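Children's Shoes and the Firnley Exchange

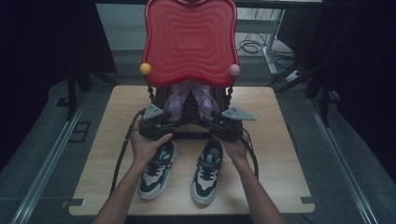

A pair of purple children's shoes inside the black frame of a gripper.

The Firnley Shoe Exchange was established to help families in the district keep growing children in properly fitting footwear at no cost. I have served as its secretary for five years, and I use this blog to record how the service is run and what we have learned from it.

Families may bring in any pair that is clean, complete and free of splits in the sole. In return they may choose one pair in the next size. A family with nothing to bring is still welcome, and no proof of income is requested. The exchange opens in January, when demand is highest, and again before the start of the school year.

During the last session 130 pairs were given out. Small sizes for toddlers remain plentiful, as these are often outgrown before they show much wear. Sizes for children aged eight and older are harder to supply. Danica Sokol, who manages our stock, has asked that donors of larger sizes contact her before the session so that shelf space can be set aside.

Parents are reminded that children should be measured standing, in the socks they intend to wear, and late in the day if possible. Both feet should be measured and the larger used. Shoes molded closely to another child's foot are not accepted, even where the upper is in good condition.

The hall on Lekeven Street can hold up to 3,000 pairs, although our present shelving allows far fewer. Tetteh Akolgo has prepared a plan for additional racks along the north wall, and it will be discussed at the next general meeting. Written comments may be left at the front desk until noon on the day of the meeting.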